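The Last Cushion

The job came from Pretorius, and it was one line long: fold everything before the office closed. I had my doubts. Fold it for whom? The new tenants were due in April and I didn't believe they cared what shape a towel was in.

My sister had sold them the idea, of course. She'd read a book called The Joson Method, all 243 pages of it, and she claimed a properly folded cloth could calm a room. I asked how she knew. She said the book had sold 2,000 copies. I said so do a lot of bad umbrellas.

But the pay was 600 and I needed it. So I folded. I did the shelves first, then the baskets, then the closet where somebody had been keeping one glove and a great many pillowcases. The room did not get calmer. The people at the long white desk talked just as much as before, and a chair squeaked every time I got a corner straight.

By late afternoon there was only the big cream cushion to deal with, and the blue cloth on it.
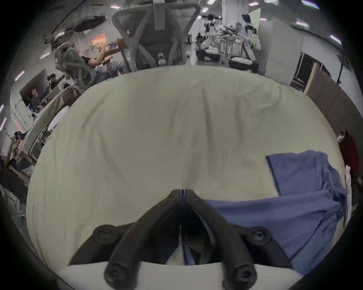
The Blue One

I had left it for last on purpose. My sister said a blue cloth holds on to arguments - chapter nine, apparently - and had to be folded in silence. I told her that was nonsense and then, I'm sorry to say, I shut my mouth and folded it.

Half, half again, press. It came out crooked. I shook it loose and started over.

"Feel anything?" she asked from the hall.

"My knees," I said.

She wrote that down. I could hear the pen. Later she told me it counted as a result, and I asked to see the page where it said so. She's still looking.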